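Call for Participants: External Evaluation of the Nena Simulation Kit

Girnell, Simulation Products Group. Open to individuals and small teams. Remote.
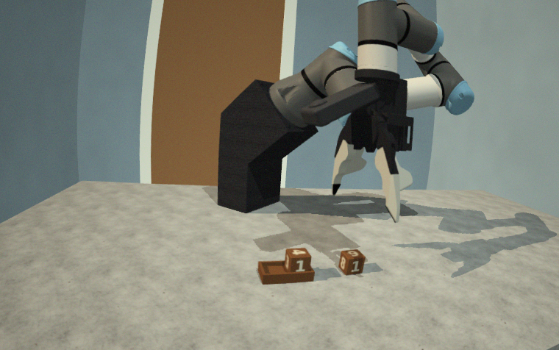

Girnell is seeking external evaluators for Nena, a software kit for building and scoring tabletop manipulation tasks in simulation. The kit is feature complete and is in use inside the company. Before general release we need results from people who did not write it, working on their own machines, with their own control code.

The evaluation begins in September and runs for ten weeks. It is paid. No hardware is shipped and no travel is required.

About the kit

Nena consists of three parts: a scene builder, a task library and a scoring tool. The scene builder places an arm, a gripper, a work surface and a set of objects in a simple room, and varies lighting, wall color, surface texture and object pose within limits set by the user. The task library covers short pick and place work with small rigid objects, such as numbered cubes and shallow trays. The scoring tool reads the log of a run and reports the final pose of each object, the contact history and the time taken.

The release under evaluation contains 246 task definitions. Each is a plain text file that can be read and edited without the scene builder. Physics settings are stored separately, in one file per object class, and should not be changed during the evaluation unless a work package says so.

Control code connects to Nena through Navby, our message layer. Navby has client libraries for Python and C++. Evaluators may use either one. Mixed setups are permitted but are not covered by support.

What evaluators will do

Each evaluator receives four work packages in a fixed order.

Package 1. Installation and first run. Install the kit from the written instructions only, run the sample tasks, and record every step that was unclear, missing or wrong. Time spent is to be logged in quarter hours.

Package 2. Baseline runs. Run the supplied reference controller on an assigned subset of tasks, with 200 episodes per task, and submit the logs unedited. We compare them across machines to check repeatability. Differences between graphics drivers are of particular interest.

Package 3. Own controller. Connect a controller of your own and complete at least six tasks from the assigned subset. The controller may be scripted, planned or learned. Source code stays with you. We ask only for the logs and a one-page description of the method.

Package 4. Task authoring. Write two new tasks using the scene builder, one of which must involve placing an object inside a container that is already partly occupied. Tasks submitted under this package may be included in later releases, with credit if you want it.

A written report closes each package. Reports follow a template and usually come to three or four pages. There is a call of 30 minutes with the kit team after Packages 2 and 4.

Requirements

Working knowledge of Python or C++.

Experience with at least one robot simulator, commercial or open source.

Familiarity with basic arm kinematics, coordinate frames and grasp planning. A degree is not required.

A Linux workstation with a dedicated graphics card and 200 GB of free disk space. Virtual machines are acceptable for Package 1 only.

Ability to write clear technical English. Reports go directly to the developers and are not edited in between.

Useful but not required: experience with multi-finger grippers, contact modeling, or moving controllers from simulation to a physical arm. Two places are reserved for applicants with no background in contact modeling. Please state in your application if you wish to be considered for one of these.

Persons employed by Girnell within the past two years may not take part. Students may apply. Students who intend to use the results in a thesis should say so at the start, as the confidentiality terms have to be adjusted.

Known limitations

The current release handles rigid objects only. Cloth, cable and liquid tasks are not included. Shadows are rendered in full in the standard view but are switched off in fast mode, and controllers that rely on camera input should be tested in both. Curved fingers are approximated by several convex shapes for contact, so the contact surface differs slightly from the surface that is drawn. Reports on these points are welcome if they contain measurements. Plain reports that the limitation exists will be closed.

Payment and terms

The fee is 760 dollars per accepted package, paid after the report is received and checked for completeness. Acceptance does not depend on whether the findings are favorable. An evaluator may withdraw after any package and will be paid for the packages delivered.

Evaluators keep a full license to the release version for one year. A short confidentiality agreement covers unreleased features and ends on general release. Evaluators may publish their own results after that point, including negative ones.

Issue tracking is done in Kioko, our ticket system. Accounts are created on acceptance. Bugs sent by email will be returned with a request to file them in Kioko.

How to apply

Send a single PDF containing the following:

Name, place of residence and time zone.

A description of one simulation or manipulation project you worked on, one page at most, stating which parts were your own work.

Specifications of the machine you will use, including graphics card and driver version.

Hours available per week. Eight is the minimum.

Teams of up to three may submit one application. The fee is per package and is not multiplied by team size.

Applications are handled by Milan Claeys, evaluation lead, through the contact form on the Girnell website. Select "Nena evaluation" as the subject. Shortlisted applicants will be sent a small scripting exercise, which takes one to two hours and may be done at any time within five days of receipt. Applicants who are not selected will be informed and their files deleted.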